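Frerichs wipe-clean table covering, marble pattern, sold off the roll 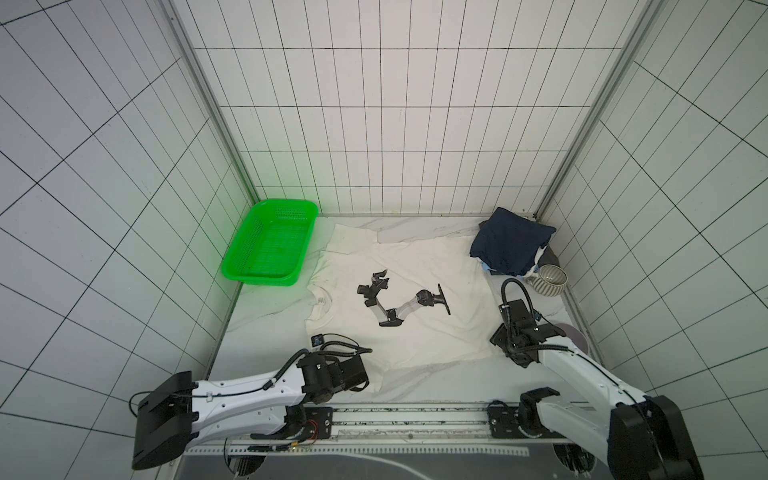

I've been selling table coverings for long enough to have opinions about them, and my opinion on this one is that it's the roll I'd take home myself (I did, it's on my kitchen table now, under a teapot). It's a cotton-backed vinyl, 140 cm wide, cut to whatever length you ask for, and it comes in white with grey veining or a sandier version that Frerichs call Oat. I stock both but the white goes twice as fast.

If you've only ever had the thin stuff with the fluffy white backing, this is heavier. It hangs down at the sides properly and it doesn't creep towards you every time you lean on it. The weight does mean that the folds take a while to drop out when it arrives, so please don't panic and email me on the first evening! Leave it flat in a warm room overnight. A hairdryer on low helps with a stubborn crease, held well back and kept moving. Don't iron it. I've had two back from people who ironed it and there was nothing I could do for either of them.

Measuring up

Measure the top of the table, then add your drop twice, once for each end. I like a drop of 20 cm, which clears most people's knees, and I'd go down to 15 if you have a bench that gets pushed in and out. Round tables up to 100 cm across work well and you can trim the circle yourself with decent scissors – it doesn't fray, so there's no hemming to do. For anything wider than 140 cm you'd need a join, and I don't recommend a join. Have a look at the Kosport range instead, which comes on a wider roll, though the pattern is plainer.

I cut by the half metre and I cut generously. Cut pieces can't be returned unless there's a fault, so if you're dithering over the colour, order a sample first. Samples are free, one of each colour per household, and they're big enough to spill something on.

Living with it

Tea, jam, gravy, poster paint and felt tip (the washable kind) all come off with a damp cloth and a drop of washing-up liquid. Turmeric will stain if you leave it, and so will beetroot, though the beetroot fades after a few days near a window. Permanent marker is permanent. Please don't use bleach or cream cleaner, both of them take the shine off in patches and you'll see it every time the sun comes in.

It isn't heatproof. A plate of dinner is fine, a mug is fine, a casserole straight from the oven will leave a mark with a very clear edge, so use a mat. It isn't a cutting surface either.

For storage, roll it round a cardboard tube with the pattern facing out. I keep the tubes from finished rolls and I'll pop one in your parcel if you ask for it in the order notes.

Details

Code: 1329
Maker: Frerichs
Width: 140 cm
Weight: 338 g per square metre
Backing: woven cotton
Colours: white with grey, Oat
Shortest cut: 1 metre
Guarantee: 3 years against splitting and peeling, indoor use only

Good with it

The Prinow table clips fit any top up to 4 cm thick and they're handy if you're carrying the whole lot out to the garden for lunch. It'll cope with an afternoon outside perfectly well, but don't leave it out for the summer, the backing holds the damp and goes spotty. For outdoors all year I'd look at the Baturach mesh cloths, which I've been stocking since September and which drain straight through. They come in 64 colours if you count the special orders (I keep nine on the shelf, the rest take a fortnight).

Delivery

Everything goes out folded unless you pay the extra for a rolled parcel. Rolled is worth it for anything over three metres. I post on weekdays, and orders placed after lunch go the next working day. Last posting day before Christmas is 12/19/25, and after that I'm shut until the new year, so anything you order in between will be cut on my first morning back.

Contact us | Delivery and returns | Copyright, all rights reserved | Back to top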